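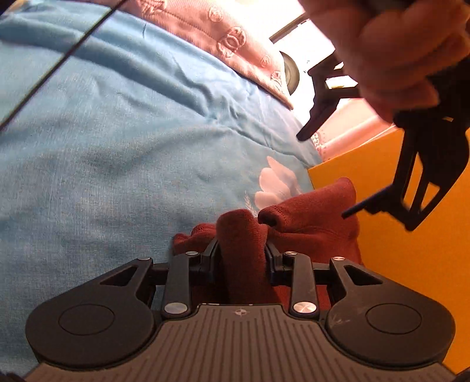

The Driren hand-held gripper is sold by the unit, and that makes it look like an easy line in a budget. We bought ours in March, after two months of going back and forth over whether to spend the money on a second arm. I have now used it long enough to say what it costs to own, and that is what this review is mostly for. The work we bought it for is laundry and bedding: picking up soft things, moving them, putting them down in a useful shape. A maroon knit pinched in the middle with the rest spilling out on both sides is a normal grab for us, and it is a fair test of a two-jaw tool. The jaws curve in toward each other and they have to close on a fold that is much softer than they are.

Price and what you get

We paid $602 per unit through Allari. That covers the gripper body, the jaws, one spare set of linkage pins and a short cable. It does not cover a camera, a mount for the camera, storage, or a case. By the time ours was ready to record, the real figure was closer to $900 for each one. If you are writing a purchase request, use the second number. I used the first and had to go back for more money, which took longer than the shipping did.

Shipping was $29 flat. The box arrived in good order and the parts were bagged and labeled. The manual is thin but correct.

Build

The body is solid. The ribbed plate gives you something to hold on to, and the round pads on either side have taken a fair amount of bumping against furniture. Pale scuffs show up on the black finish and do not wipe off. They make no difference to how it works.

The linkage is the best part. It is plain bars on silver pins, and you can see every joint without taking anything apart. When one side started to feel loose, I found the pin in a minute and swapped it in ten. Compare that with the sealed unit we had from Abdella, which went back to the factory for the same complaint and was gone for five weeks. If you have only one tool, five weeks is a whole project phase.

Weight is fine for the first half hour. After that you notice it. Plan on shorter sessions and more people than you think you need, and put the hours in the budget. Labor was our largest cost by a wide margin, and the hardware quote says nothing about it.

Grip

On knits it does well. It will hold a sweater by one fold and keep holding it. Thin cotton is harder. A fitted sheet can slide out if you grab it near the hem, and you learn to take a deeper bite. Quilted pillows are too thick to pinch flat, so you take a corner. None of this is a fault in the tool, but if most of your items are thin, ask for a loan unit before you order.

Cables are a nuisance. Ours kept ending up under the bedding. Buy a longer one and some clips.

How many to buy

Ernő Lakatos, who ran the budget at Kostthorpe before I took it over, used to order one spare for every two tools in use. I thought that was heavy. I now do the same. With soft goods the wear is light, but a tool that is out for a day stops the person using it, and you are still paying that person.

My other advice is to set aside $200 per unit per year for parts. We have not spent all of it. Most went on jaw covers and pins, and a little on a replacement cable.

What I would change

A proper case should be included at this price. The parts list on the order form should also match the names in the manual — it took two emails to work out which pin was which. Allari answered both the same day.

Would I buy it again

Yes, for cloth and household items, and I have put three more on next year's request. For anything heavy or slippery I would look at a powered gripper on a fixed arm and accept the higher price.

Posted December 2022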